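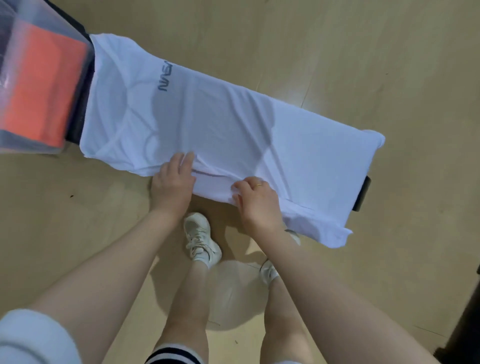
How often should cotton T-shirts be washed?
After each wearing in warm weather or following exercise, and after one or two wearings in cooler months when an undershirt is worn beneath.

Laundry Guidance for Residents
Pulitz House Household Services
Revised 2/18/26

Sorting
Separate whites, darks and towels before coming down to the laundry room. New dark garments should be washed alone for the first 2 cycles. Empty all pockets and close zippers. Shirts with printed lettering are to be turned inside out and washed in cold water.

Stains
Treat stains before washing. Grease responds well to a small amount of dish soap, worked in with the fingers and left for 20 minutes. Blood and grass should be rinsed in cold water first -- hot water will set them. Do not place a stained item in the dryer until the mark is gone.

Detergent
Use the line marked inside the cap. Excess detergent leaves towels stiff and may cause the machines to stop in mid-cycle. Liquid fabric softener is not recommended for towels or athletic clothing.

Drying
Clean the lint screen before every load. Cotton knits keep their shape best on low heat and should be taken out while very slightly damp at the seams. Sweaters must be dried flat. Drying racks may be borrowed from Room 387 and are to be returned the same evening.

Storage
Put away only clothing that is completely dry. Knits belong on shelves or in drawers; hangers stretch the shoulders. Winter blankets are issued in December and should be aired before use.

Machine faults are reported at extension 627. Please give the number on the front of the machine and the cycle selected.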